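Prirndale Reading Circle > Theory and Organisation > Draft theses on automation, section 3

jherath
Comments on section 3 before the August meeting. The draft says displaced labour at the Flodis warehouse "no longer produces value". That confuses living labour leaving one site with the source of surplus value in the whole economy. Flodis cut 66 positions. Its profit can still rise through redistribution between capitals. Volume III, the chapters on the average rate.

tichy_d
Disagree. The sentence refers to the site and is correct at that level. The following paragraph deals with the total social capital. Did you read the long version or the 500-word summary?

jherath
Long version. Paragraph 13 repeats the claim without the qualifier.

Lerno
Paragraph 13 is a leftover from the first draft. Zuzana has a replacement. My objection is political. The section treats the union's demand for a shorter working week as reformist and moves on in one line. A programme that can't say what it wants at the point of production isn't much use to the people who work there.

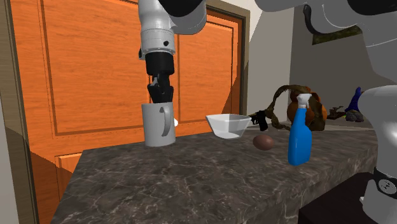

Re: Draft theses on automation, section 3

zkolar
Replacement for 13, for comment:

"Machinery transfers its own value to the product and adds none. The individual capitalist who introduces it early gains an extra profit, which lasts until the method is general."

On Lerno's point, the shorter week is supportable as a demand. The draft objects to presenting it as a transition to socialism. I'd keep that and lengthen the line to a paragraph.

tichy_d
Fine with the new 13. Opposed to a full paragraph on the shorter week. It belongs in section 5 with the other labour demands.

Lerno
Section 5 is on elections.

tichy_d
Section 6, then. My numbering is from the old file.

jherath
New 13 is better. "Until the method is general" needs a citation, Volume I, chapter 12 in the Penguin numbering. I still want "at this site" inserted in the earlier sentence and will move it as an amendment if it isn't in the next draft.

zkolar
Citation added. "At this site" goes in as well. The shorter week stays in section 3 in brackets until the meeting votes on it.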